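Visit Report: Residential Garment Care Session, Kusuma House

Prepared for the Foltis Household Skills Network by Nazanin Mahmoudi

In September a small delegation from the Network visited Kusuma House, a residential training site operated by the Priltar Housing Association. The purpose of the visit was to observe how everyday laundry and clothing storage are taught in furnished bedrooms, and to determine which parts of the program could be adopted at our own site in Sovov. The delegation consisted of the author, Krešimir Dumitrescu and Jintana Srisuk. We were received at 9:30 a.m. by the program lead, Nasrin Nikzad.

Kusuma House was converted from a boarding house and now has 30 rooms on two floors. Most are occupied by residents in their first year of independent living. The remainder are kept for instruction and furnished in the same manner as the occupied rooms. Ms. Nikzad explained that the Association had earlier taught folding at long tables in a common hall, and that residents who did well there often had difficulty at home, where the only flat surface of any size was the bed. Instruction was moved to the bedrooms as a result.

The first room we entered was modest in size. The bed was covered with a striped slatted mat in browns and tans, and a bright quilt printed with cartoon monkeys lay along the far side of the bed. Ms. Nikzad remarked that a firm mat of this type holds a garment steady and allows the edges to be squared without the fabric sinking, as it does on a soft mattress. A light gray chest of drawers stood beside the bed, within easy reach for putting finished items away. The morning's work concerned knitwear and other long-sleeved tops, beginning with a mustard-yellow one. 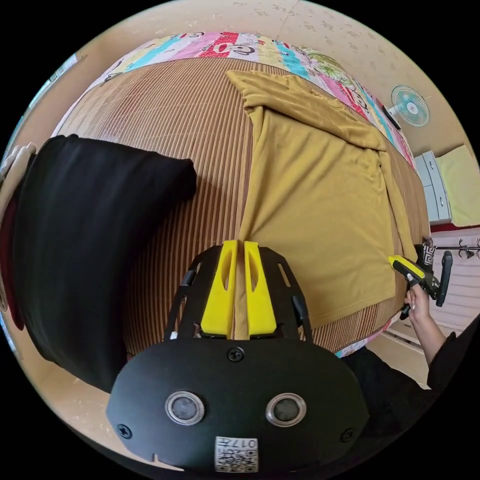
Should sweaters be folded or placed on hangers?

Sweaters and other heavy knits are best folded. Their own weight pulls at the shoulders when they hang, and over a season the garment grows longer and the shoulders lose their shape. Light cardigans may be hung for short periods on a wide, padded hanger.

The folding method taught at Kusuma House is set out in a short printed guide written by Shigeru Sugiyama, who designed the course. The garment is laid flat and smoothed from the collar toward the hem. One side is brought in toward the middle, and its sleeve is turned down so that it lies parallel to the body. The other side follows. The hem is then brought up in two folds, or in three for a deep drawer. Mr. Sugiyama's guide asks residents to smooth the fabric with the flat of the hand after each fold, and to correct a crooked sleeve before going further.

Mr. Dumitrescu asked whether dark and light items were handled separately. We were informed that they are sorted at the washing stage, but that no separation is required for folding. Dark fabrics are checked for lint before they are put away. Ribbed knits receive somewhat more attention than plain ones, as the ribs show at once whether the garment has been laid straight. 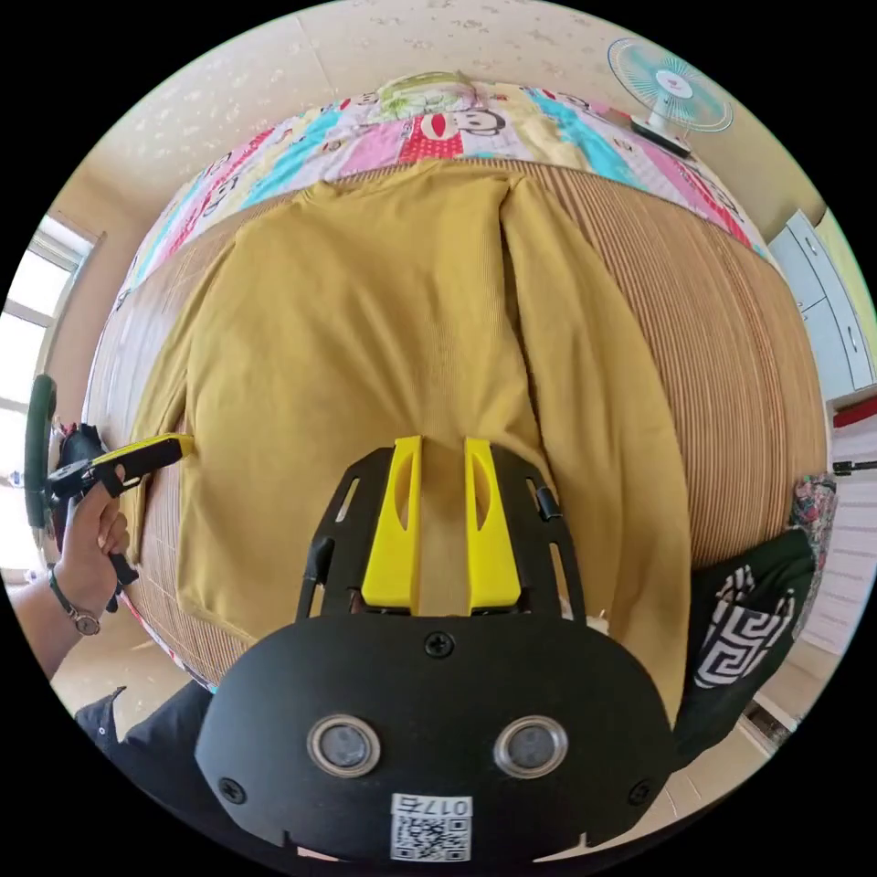

The question of sleeves occupied a good part of our discussion. A sleeve turned down at too wide an angle will extend past the side of the folded garment and catch when the drawer is opened. Residents are advised to begin the turn at the shoulder seam and to leave a narrow margin at the outer edge. Ms. Srisuk noted that our own handout at Sovov shows the sleeve folded straight across the chest, which leaves a thick ridge in the middle of the stack. She has agreed to revise the drawing.

Following the bedroom session we were shown the laundry room on the ground floor, where residents reserve machines in blocks of 50 minutes. Drying racks are available at all hours. Knitwear is dried flat on mesh shelves, and a notice above the shelves asks that items be collected the same day. Ms. Nikzad acknowledged that this request is frequently overlooked.

Costs were reviewed over lunch. Furnishing the most recent instruction room came to $3,320, including the bed, storage and bedding. The Association purchases ordinary household goods for these rooms so that residents learn on the kinds of items they are likely to own. Replacement of mats and linens is met from the general maintenance budget.

The delegation recommends that Sovov prepare one bedroom for instruction before the winter intake and that the Sugiyama guide be requested in an editable form. We further recommend that a firm bed mat be obtained and tried with the current group. Mr. Dumitrescu will contact Priltar regarding suppliers.

The delegation thanks Ms. Nikzad and the residents of Kusuma House for their time. A return visit has been proposed for the spring, when the course moves on to bedding and the storage of winter coats.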